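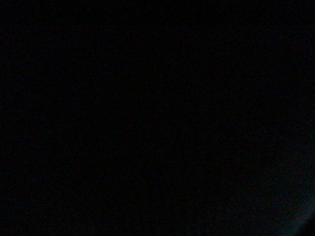

Abb. 12: Bild der Handgelenkkamera mit sehr geringem Signal, schwacher blaugrauer Schein unten rechts

4.3 Dunkelprüfung der Handgelenkkamera

Der Wahrnehmungsdienst von Tirkel verwirft Bilder, deren Helligkeit für die Merkmalssuche nicht ausreicht. Die Schwellen dafür sind nach der Installation auf Standardwerte gesetzt und müssen je Zelle angepasst werden. Der Abschnitt gilt für Steuerungen mit installiertem Modul Ikeda (Bildaufnahme) und Rukenero (Bahnplanung).

Voraussetzungen

Der Roboter steht in Grundstellung, die Betriebsart ist »Einrichten«. Die Kamera ist im Gerätebaum als »bereit« gemeldet. Die Intrinsik wurde nach Abschnitt 4.1 geladen.

VORSICHT
Während der Prüfung bleibt die Bahnplanung gesperrt. Sperre nicht über die Konsole aufheben. Ein Planer ohne gültiges Bild arbeitet mit dem zuletzt gespeicherten Umgebungsmodell.

Vorgehen

1. Im Menü »Wahrnehmung« den Eintrag »Dunkelprüfung« öffnen.

2. Belichtungsautomatik ausschalten. Das Feld »Verstärkung« wird danach freigegeben.

3. Bildrate und Auflösung unverändert lassen. Änderungen an dieser Stelle setzen die Kalibrierung zurück.

4. Puffergröße auf 500 Bilder einstellen und »Aufnahme« wählen. Der Fortschritt erscheint in der Statuszeile.

5. Nach Abschluss das Histogramm öffnen. Bei einem Bild wie in Abb. 12 liegt fast die gesamte Fläche am unteren Ende der Skala. Die feinen dunkelroten, dunkelgrünen und tiefblauen Punkte sind Sensorrauschen und dürfen nicht als Merkmale gezählt werden.

6. Parameter »min_merkmale« auf 148 setzen. Liegt die Zahl der gefundenen Merkmale darunter, meldet der Dienst W-448 und gibt keine Objektlage aus.

7. Auswertebereich festlegen. Der weiche, bogenförmig begrenzte Schein in der rechten unteren Ecke hebt den Mittelwert dieses Bereichs an. Ecken deshalb aus der Helligkeitsmessung ausschließen, für die Merkmalssuche aber zunächst aktiv lassen.

8. Mit »Übernehmen« speichern und den Dienst neu starten.

Hinweis zur Greifermaske

Die Maske wird aus dem Greifermodell berechnet und in das Kamerabild projiziert. Sie darf nicht von Hand nach einem dunklen Bild gezeichnet werden. Die abgerundete dunkle Form am äußersten Eckpunkt in Abb. 12 könnte zum Greifer gehören, ist aber ohne Vergleichsbild nicht sicher zuzuordnen. Für die Kontrolle der Maske ein ausreichend belichtetes Bild aus derselben Roboterstellung verwenden.

Meldung W-448 im Betrieb

Bleibt die Meldung länger als 700 ms bestehen, geht Rukenero in den Zustand »Warten« und hält die Anforderung in der Warteschlange. Die Bewegung wird nach Rückkehr eines gültigen Bildes nicht selbsttätig fortgesetzt — sie muss am Bedienfeld quittiert werden.

Zur Eingrenzung in dieser Reihenfolge prüfen:

1. Belichtungszeit und Verstärkung im aktiven Profil
2. Zellenbeleuchtung und deren Schaltausgang
3. Objektiv und Schutzglas auf Abdeckung
4. Zeitstempel des Bildes gegen die Steuerungsuhr

Eine Erhöhung der Verstärkung verstärkt auch das Rauschen. Steigt die Zahl der Merkmale dabei sprunghaft, ohne dass Kanten im Bild erkennbar werden, ist der Wert zu hoch gewählt. In diesem Fall Verstärkung zurücknehmen und die Belichtungszeit verlängern.

Die Einstellungen werden im Profil der Zelle abgelegt. Sicherung und Übertragung auf weitere Zellen siehe Abschnitt 7.2.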